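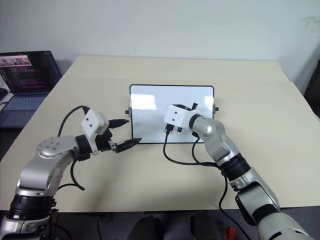 Whiteboard bench assistant (part time), Adden workshop, Plallbridge

We are looking for a kind, patient and fairly tidy-minded person to join us at the Adden workshop in Plallbridge, where we take in tired whiteboards from schools, nurseries, village halls and the odd dentist's waiting room, clean them up, put them right and send them out again to people who will use them. It's quieter work than it sounds, and rather more satisfying too, especially when a board that came in grey with years of old spelling lists goes out bright enough to catch the window!

Adden began as a shelf in the back of a stationery shop and has grown a good deal since. Last year 2796 boards came through our doors, most of them the small table-top kind that children share between two or three, and the rest a mixture of wall boards, easel boards and boards with knobs and brackets at the sides so they can sit in a stand. We have a contract with the Vieira nurseries until October and a long-standing arrangement with the primary schools out towards Grurkcombe, so there is always a stack waiting (sometimes a rather tall one, we do apologise in advance).

What you would be doing

Most of your day would be spent at one of the benches with a board lying flat in front of you. You would look over the face for scratches, stains and what we call ghosting, that faint shadow of old writing that stays behind after an ordinary wipe. Then you would clean it, polish it dry and run a finger along the border to find any place where the edging has lifted. If a board has side fittings you would check that they are tight and level with one another, and swap them if they aren't. We keep a drawer of spare knobs, brackets and corner pieces, and part of the job is keeping that drawer in some sort of order.

A good board goes into a paper sleeve and on to the outgoing rack. A board that is past saving gets taken apart for its fittings, and we would far prefer you to ask about a doubtful one than to worry over it by yourself. You would also help with writing labels, packing orders for collection and answering the telephone when everyone else has wet hands.

We should say that the boards can be awkward to carry. The small ones weigh very little, but the largest wall boards need two people, and we always do move them with two people.

Who we would like to hear from

You don't need to have done anything like this before. We've had bakers, a retired piano tuner and a former bus driver at our benches over the years, and all of them were very good at it after a few weeks. What does help is a good eye for small marks, steady hands, and being content to do the same careful thing a number of times in a morning. If you enjoy getting a window properly clean, with no smears left when the light comes across it, you will probably like it here.

You should be comfortable standing for part of the day, though there are stools, and able to use mild cleaning fluids (please tell us if you have sensitive skin -- we have several sorts of gloves and can get others). We do ask for readable handwriting, as the labels are still done by pen.

Hours and pay

The post is for three mornings a week, nine until one, and we can be flexible about which mornings if you have children to collect or a regular appointment to get to. Pay starts at £4000 for the first six-month term, paid in equal monthly amounts, with a review at the end of it. There is paid holiday on top, tea and coffee are provided, and there's a microwave and a small fridge for lunches. The 40 bus stops at the bottom of the lane, and there is room at the side of the building for bicycles and a few cars.

How to apply

Please send us a letter, or an email if you prefer, telling us a little about yourself and why the work appeals. One page is plenty, and we don't need a formal CV, although we're happy to read one if you have it ready. Letters can be handed in at the front desk or posted through the door if we've gone home. Applications should reach us by May 9, 2022.

We will invite people in for a short chat and an hour or so at the bench, which is paid, and you will be given a couple of boards to try your hand at. Wear something you don't mind getting marker ink on. If you would like to come and have a look round before you apply, do telephone first so that we can put the kettle on, and use the side door, as the front one sticks.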